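4.2 Storage above the refrigerator

Sections 3 and 4.1 dealt with closed storage, meaning drawers, wall cabinets and the inside of the refrigerator. We turn now to open storage in the space over the refrigerator. Most of the 169 rooms in the Hestell and Tostbridge samples had some kind of shelf or cabinet there, and where one was missing, the residents usually used the top of the refrigerator itself. Of the 3523 items entered in the inventory, 1011 were kept above the shoulder height of the shortest adult in the household. The space over the refrigerator took a larger share of these than the wall cabinets did, even though the cabinets offered more shelf length.

The items in this zone were not a random sample of what the households owned. Bottles were the most common group, followed by cereal boxes, spare paper towels, baking tins and large bowls. Residents explained this mostly by height. A tall bottle doesn't fit under the middle shelf of a standard wall cabinet, and an open shelf with no door has no such limit. A woman in Tostbridge said she had tried keeping oil and vinegar in the cabinet beside the stove and had moved them after two weeks, tired of laying the bottles on their sides. Benavides and Fang describe the same habit in their earlier work on student kitchens in Huaranga, where it was put down to a shortage of cabinets. Our households had cabinets, so we doubt that shortage is the whole story.

The arrangement in Figure 3 is typical of the smaller rooms. A silver refrigerator with two doors, one above the other, stands against the back wall with a long white desk on one side of it. White shelving continues above the refrigerator, and a dark bottle with a green cap stands upright toward the left of the shelf. Rooms of this kind do without a true counter. The desk is the only long flat surface at working height, and it has to serve for meals, paperwork and whatever has just come out of the refrigerator.

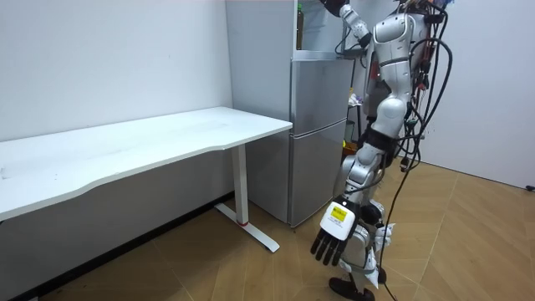 The use of a desk in place of a counter matters for what ends up overhead. In rooms with a counter, a bottle that was used every day tended to stay out at the back of the counter, near the wall. In rooms with a desk, residents cleared the surface more often, usually before sitting down to work or study, and things that had no other fixed place went up. Several people called the shelf over the refrigerator "the put-away place," although they went on using the things they kept there at nearly every meal. Tikkanen's distinction between parked and stored items is useful at this point. A parked item is one the owner expects to touch again the same day. By that test, many of the bottles we logged as stored were parked.

We asked 100 residents to keep a short diary of every reach above the shoulder for a week in December. Three patterns came out of the diaries. First, reaches were bunched around the evening meal, with a smaller group before 8 a.m. Second, people reached from the side more than from the front. The refrigerator fills the floor space directly under the shelf, so the front edge of the shelf can be well back from where a person stands, and some residents found it easier to stand at the corner of the refrigerator and reach across. Third, items near one end of the shelf were moved more often than items in the middle, and the end that was favored was the end closer to the open floor. Where a desk or table was pushed up against the refrigerator, that side was used less.

The third pattern has a practical side. Residents who had rearranged their shelves during the year tended to put the heavy things in the middle, reasoning that the middle is the strongest part. It was also the hardest part for them to get at. Csizmadia, who carried out the Tostbridge visits, noted two households in which a full bottle had been moved from the middle to the end and stayed there until the next visit, and one in which it went back to the middle because there was a child in the room. We didn't collect enough cases to say more about the effect of children.

Refrigerator height was a weaker factor than we had expected. We had supposed that a low refrigerator would draw more daily items to the shelf over it, but in the Hestell rooms the shelves had often been put up before the present refrigerator was bought, and the two heights had little to do with each other. A gap between the top of the refrigerator and the bottom of the shelf was common. Trays and cutting boards were slid into it, and in the Judent inventory form these had to be entered under "other," a weakness of the form that Villanueva has since corrected. Counts for this gap are given separately in Section 4.3.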